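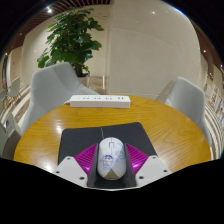 May 6, 2021
Liya Derese

Hi Mahlet, hi everybody,

Thanks for sending that round. I've pasted your message in below so people who missed it can see what I'm answering. My replies are under each bit, because otherwise I'll forget half of it.

> I went to the open meeting at the Gebremichael clinic last night. The
> short version is that they want to move the evening walk-in hours to the
> Kandham site from August, and close the desk here at 5. The manager kept
> saying it was "under discussion," but the notice on the door already
> has the new hours on it.

I saw that notice too! I went in to pick up my mother's prescription and stood there reading it twice. It has a line at the bottom telling you to phone with comments, and the number goes to the main switchboard, where the young man who answered had never heard of any of it. He was very nice about it and took my name, and I have heard nothing back.

What bothers me most is the evening nurses. Two of them live over on our side of the creek and walk to work. Did anyone at the meeting say whether they'd be moved over to Kandham or just have their hours cut? I asked one of them when I was in and she said she'd found out from the same piece of paper I did.

> They said the bus goes to Kandham so it shouldn't be a problem for
> patients. I asked which bus and they had to look it up. It's the 30.

Well yes, it's the 30, and the last one back leaves before the walk-in hours are over. So you can get there with your sick kid and then you can find your own way home. I took it last month to see my cousin and it was 30 minutes late as well, though I'll admit there was roadwork. I have a car most days so I'm not the one to complain, but plenty of people on my street don't, and they are exactly the people who use the evening hours, since they can't get off work before 5.

> The other thing is the billing. From now on it all goes through
> Trusance, and you're supposed to sign up online before your next
> appointment. I said what about people who aren't online and they said
> there would be "support available."

I've done the Trusance sign-up, for me and then for my mother, and it is a pain but it can be done. Have your card in front of you with the member number on it, and use the name exactly as it's printed (my mother's has her middle initial and it wouldn't take her without it). It sends a code to your phone and you get a few minutes to type it in. If you share a phone with someone, do one person, sign all the way out, and only then start the next one. I didn't, and ended up with my mother's name on my allergies, which took 3 phone calls to fix.

The library will let you use their computers for it. Bring your glasses – the print on that page is tiny.

> Does anybody know what's going on with the Cundomex machines? They
> were supposed to be for blood pressure checks without an appointment
> and they've been under a sheet since I don't know when.

No idea. I asked at the desk and was told they were waiting on somebody to come and set them up. My neighbor heard they'd be going to Kandham along with everything else, but she also told me the pharmacy was closing and that was two years ago and it's still there, so take it how you like.

> I think we should write a letter. Would you help with it, Liya? You're
> better at that than I am.

Flattery, but OK. I made a start last night and it's too long and a bit rude, so let me calm it down before I send it to anyone. I want to keep it to 3 things: leave the evening desk where it is until there's a later bus, tell the nurses in person what is happening to their jobs, and let people sign up for the billing on paper if they need to. If you want the machines in there too, say so, but I think it muddles it.

Mahlet, do you have the name of the woman who was taking the minutes? I'd like to send her a copy as well. And if any of you have had to turn around and go home because of the hours, could you write me a couple of lines about it – to me, off the list, if you'd like it kept private. I won't use names unless you tell me to.

I still have your casserole dish, by the way. I'll drop it off when I bring the draft over.

Liya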